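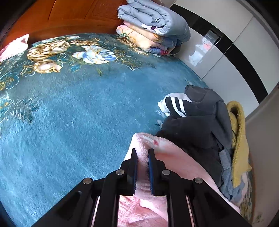 Right, gripper maintenance thread. Number 3195, the one with the sticky left finger. Writing it down as I go because last time I didnt and regretted it

Search posts, people, tags
Search

It's a hand-held parallel gripper, two fingers, linkage arms either side, everything riding on a pair of rails. Been on fleece and towels for most of March. Fleece is a menace. Sheds into everything

Symptom first. Squeeze the trigger, fingers close fine. Let go, right one opens straight away, left one thinks about it. Half a second, sometimes longer. Worse after a long run on blankets

Checked the easy stuff before touching a screwdriver. Battery ok, cable ok, nothing wrapped round the trigger. Opened and closed it by hand with the power off and you could feel it, a gritty bit near the end of travel

So, rails out. Two grub screws at the back plate, then they slide forward. Do NOT pull them out backwards, there's a spring washer back there and it will go across the room. Ask me how I know

Lint. So much lint. Packed into the carriage like felt. Picked it out with a wooden toothpick, then a soft brush, then a dry cloth. No solvent on the carriage, it eats the plastic liner. Oanh Dương taught me that one after I'd already eaten a liner

Pivot screws next. The silver ones on top, 4 of them. Back each one off a quarter turn, wiggle the arm, nip it up again. If the arm drops under its own weight you're too loose. If it stays where you leave it like a stubborn door, too tight. You want a slow fall

Bottom left one was way over tight. My fault I think, I did it up cold in the van with gloves on

Thread lock: tiny dab, the weak blue stuff. Last person used the strong one and it took me an evening and a soldering iron to get it out. Weak. Blue. Please

Somebody asked about grease. Dry PTFE on the rails, wipe off whatever you can see. Wet grease plus fleece fluff makes a sort of paste. Florkuso sheet says light oil, ignore it if you work with fabric, fine if you're doing boxes
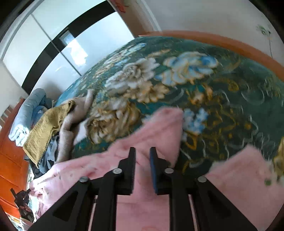 Pads. The ribbed ones on the inside of the fingers. They go shiny before they go bad, tilt them to the light and look. Mine had a bit of life left so I just cleaned them, washing up liquid on a damp cloth, then left them 21 minutes (was on the phone, it isn't a magic number)

If you do swap them, swap both. One new one old and the cloth twists as you lift it. Looks like a software problem. Isnt. I lost a whole morning to that at the Bukent flat

Peel the old pad from the tip end, slowly, and get all the glue off before the new one goes down. Any lump under there and you get a high spot, then it grips a thick fold fine and drops a thin sheet every time

Back together. Rails in from the front, washer, grub screws finger tight, work the fingers through full travel a few times, then tighten. Order matters!! Tighten first and the rails sit slightly out of parallel and you've made a new sticky finger

Zero it after. Fingers fully shut, hold the button, wait for the second beep. Everyone lets go on the first beep. I let go on the first beep, tonight, having typed this tweet in my head all the way through

Test routine, same as always. Pinch one fold of blanket, lift, hold, let go. Then a towel. Then something thin. 16 goes each. You're watching the release more than the grip

Results: blanket clean, towel clean, thin stuff had one lazy release on the left and then none. Will take that. Might be a bit of fluff I missed, will look again before the next long run

Reply to the q from Nghiêm workshop: yes same linkage as yours, the newer arms with the triangle cutouts. Older solid arms have a bushing in there, different job, don't just back the screw off on those or the bushing walks out

And no I don't know what Hinance are charging for the pad sets now. Check before you order, the ones I got came with the wrong backing and I had to trim them with a scalpel

New rule for me: brush the rails after every blanket session, full strip down only when it gets gritty. Brush lives in the case with it from now on. Toothpicks too

Off to find that washer. The other one. There were ment to be two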